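### 4.2 What the demonstrators did with their day

Before the arrangement cell came to Ginmont, the job title was "plant stylist." Afterward it was "demonstrator," at the same pay, with a longer form to sign.

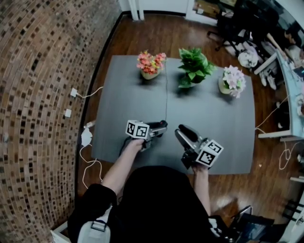

**Figure 3.** Demonstration work with two hand-held grippers at a table with three potted plants.

The change was smaller on paper than at the table. Stylists had been judged on whether a display looked good from the door. Demonstrators were judged on whether a movement could be used, and a usable movement turned out to be slow, plain and a little prim. Embla Sjöberg, who had styled hotel lobbies before joining the study, described her new manner as "serving tea to a judge." Over the six weeks we logged 1022 demonstrations, of which 400 were rejected by the Tavares software for reasons it kept to itself. The message read "quality," without saying how much or whose.

Staff responded by developing theories. Some held that the software disliked hesitation. Others believed it disliked leaves. Amândio Louro kept a list of superstitions taped inside a cupboard door, and by the end of the study new hires were being trained from it, management's own manual being seven pages on how to log in.

We note two effects that the productivity figures miss. First, talk dropped off sharply during recording and came back in the breaks, which grew longer. Supervisors counted this as lost time; most of what we heard in those breaks was people working out how to get fewer rejections. Second, taste became awkward to bring up. A stylist who turned a pot to show its better side had been doing her job. A demonstrator who did so had added a variation, and variations were to be agreed in advance (see Section 3.4 on the request form).

None of our interviewees expected to be replaced soon. Several did expect to be asked to repeat themselves, and on that point the schedule for the second phase bears them out.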